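Why Do We Keep Things in a Basin?

Small things like to get lost. A basin helps them to stay together.

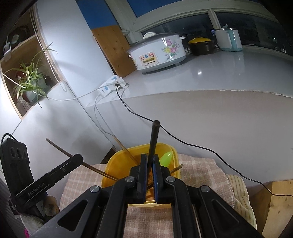 What is a basin good for?

A basin is wide and open, so you can look inside quickly. Long things, such as wooden sticks, can lean on the rim. Short things lie at the bottom. A plastic basin is light – even a child of 7 can carry it.

Why put a cloth under it?

A cloth protects the table from scratches. It also makes less noise when you put the basin down.

Try it at home

Find 12 small things in your room and put them in one basin. Which ones are too long to fit? Let them lean over the side, with the thick end down. Then the basin does not tip so easily.

Teleo Kids' Pages, Oct 9, 2025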